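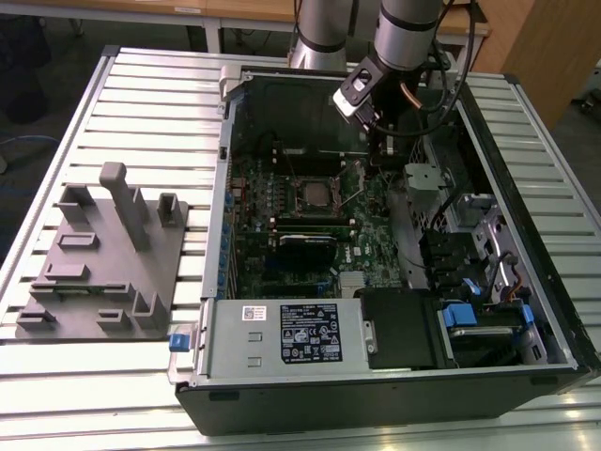
CLEVBERG ATHLETIC CLUB / EQUIPMENT ROOM

Home Teams Fields Equipment Room Forms Contact

Posted in January by the Equipment Room desk

Cleaning, drying and storing team gear at home

These notes cover gear that goes home with players between sessions. Gear kept in the lockers at Mestel Field is handled on site and does not need any of this. Where a manufacturer's label says something different, follow the label.

Uniforms and practice jerseys

Turn jerseys inside out before washing. Printed numbers crack from abrasion against zippers and hook-and-loop straps, so close every strap in the load or wash those items separately. Use cold water and a normal dose of detergent. Extra detergent does not rinse out of polyester mesh and leaves a film that holds odor.

Skip fabric softener on all stretch and wicking fabrics. It coats the fibers and reduces how well they move moisture. If a jersey has already been through several softener cycles, soak it in a sink of cold water with a cup of white vinegar for half an hour, rinse, and wash again with detergent only. Do not put vinegar in the same soak as bleach, and do not use chlorine bleach on anything with spandex in it.

Grass stains: work a small amount of liquid enzyme detergent into the dry stain with a soft toothbrush, wait 15 minutes, then wash cold. Check the stain before drying. Dryer heat will set whatever is left.

Clay and infield dirt: let it dry completely first. Knock off the loose material outdoors, brush, then rinse from the back of the fabric so the water pushes the particles out the way they came in. A wet clay stain that gets rubbed will spread into the weave.

Blood: cold water only, as soon as practical. Three percent hydrogen peroxide works on white fabric. Test it on an inside seam first if the fabric is colored.

Helmets and shoulder pads

Wipe the shell with a cloth dampened in warm water and mild dish soap. Solvents, including paint thinner, acetone and most adhesive removers, can weaken polycarbonate without leaving any mark. The same goes for unapproved stickers and paint. If a decal has left residue behind, bring the helmet in and leave the residue alone.

Remove the liner pads if they snap out. Wash them by hand in the same soap solution, press the water out between two towels, and air dry. Do not wring them. Foam that has been wrung tears along the inside edge of the cover, where the damage is hard to find until the pad no longer sits flat.

Shoulder pads dry best upside down over the back of a chair with a fan blowing through the neck opening. A fan on low is adequate. Heaters, radiators and car dashboards are not acceptable drying locations for pads or helmets.

While the pads are dry and off the player, check these:

- Laces and elastic straps for fraying at the point where they pass through the plastic
- Rivets for looseness
- Face mask clips for cracks, using a flashlight
- Chin strap snaps for rust

Report anything you find before the next session. Do not substitute hardware store screws for helmet hardware. The thread may fit and the length will usually be wrong. 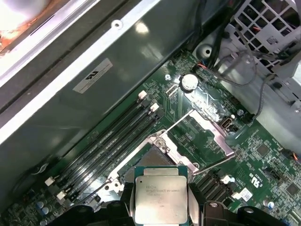

Intel Xeon processor and open socket

Cleats and turf shoes

Pull the insoles and loosen the laces all the way down. Stuff the toes with plain newspaper and change it after the first hour, when it has taken up most of what it will hold. Leave the shoes on their sides in moving air. Direct sun stiffens synthetic uppers and can open the glue line at the toe.

Screw-in studs should come out at least twice a season. Clean the threads with a dry nylon brush, put a very thin smear of petroleum jelly on each one, and reinstall hand tight plus a small turn with the key. Studs left in all year corrode in place, and removing them at that point generally takes the insert with them.

For mud packed between molded studs, let it dry and use a wooden ice cream stick. A screwdriver does the job faster and gouges the plate.

Mouthguards

Rinse in cool water after each use and brush with a wet toothbrush. Toothpaste is abrasive and leaves scratches that hold bacteria. Store the guard in a vented case. A sealed bag keeps it wet. Hot water will deform a boil-and-bite guard, so keep it out of the dishwasher. Replace any guard that is chewed through or no longer stays up by itself when the mouth is open.

Balls

Check pressure with a gauge at room temperature. A ball brought in from a cold car reads low and will be overinflated if you pump it up right away and use it indoors. The outdoor soccer balls we issue are kept at 11 psi. For anything else, go by the number printed next to the valve.

Moisten the needle before inserting it. Glycerin or a drop of valve oil is best, and plain water is fine if you have neither. Push straight in with light pressure. If the needle stops, pull it out and try again at a slightly different angle. A forced needle can push the valve stem into the bladder, and that ball is finished.

Leather footballs want a stiff horsehair brush and very little water. Brush along the length of the panel until the surface turns slightly tacky. If the ball has been used in rain, towel it off, let it dry overnight at room temperature, and brush it the next day. Keep conditioner off the laces.

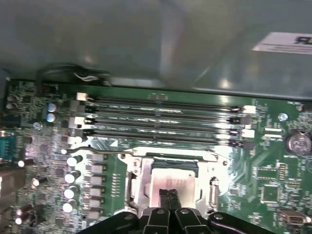
Rubber and composite basketballs for the Singhal gym program can be wiped with a damp cloth and a little dish soap. Dust on the surface is the usual reason for poor grip. Household furniture sprays make the problem much worse and transfer to the floor.

Bags

The bag is often the source of the smell after everything in it has been washed. Empty it completely, shake it out, and vacuum the corners with a crevice tool. Mix 500 milliliters of warm water with a tablespoon of baking soda, wipe down the lining, and leave the bag open for a full day. Hang it if there is a hook that will take the weight.

Keep a small mesh sack inside for wet items so they can be lifted out together. Dryer sheets cover odor for a day or so and leave residue on whatever they touch.

Zippers that drag usually have grit in the teeth. Clean them with a dry toothbrush, then run a plain wax candle along both sides. Oil attracts more grit.

Skates

For players at the Oler rink: dry the blades with a towel immediately after leaving the ice, including the underside of the holder where water collects. Take the hard guards off for the trip home and use cloth soakers. Hard guards trap moisture against the steel, and edge rust can appear overnight.

Light surface rust comes off with 3000 grit wet-or-dry paper, used wet and flat along the side of the blade. Stay off the edge. Small burrs can be taken down with a fine stone in one direction, heel to toe. Anything deeper than a burr needs the sharpening machine.

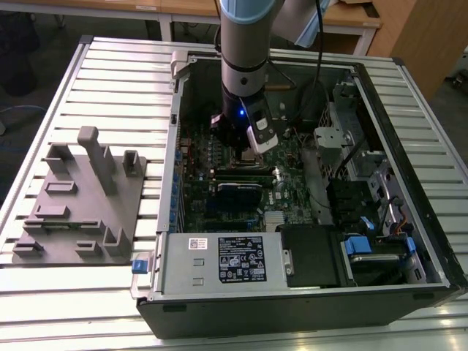 Check the holder rivets at the same time. Copper rivets loosen gradually and the first sign is a slight click when the blade is pushed sideways by hand. A loose rivet moves load onto the ones next to it, so have it replaced early.

Storage between seasons

Wash and dry everything first. Items put away slightly damp in a closed tote will have mildew by spring. Choose an indoor closet over a garage or attic if there is room. Temperature swings are hard on foam, adhesives and bladders.

Let balls down to about half pressure — fully flat is bad for the shape, fully inflated is hard on the seams. Lay pads flat with nothing on top of them. Helmets go on a shelf, face mask forward, not hung by the mask. Loosen all laces and straps so the elastic is at rest.

Label totes on the end as well as the lid. A strip of painter's tape and a permanent marker will last until the next season and peels off clean.

Returning issued gear

Gear comes back clean, dry and in its numbered bag. Put hardware that has come off in a small envelope inside the helmet. The drop-off window closes at 6 p.m. Bags left outside the door after that are not logged as returned until the next time the room is open.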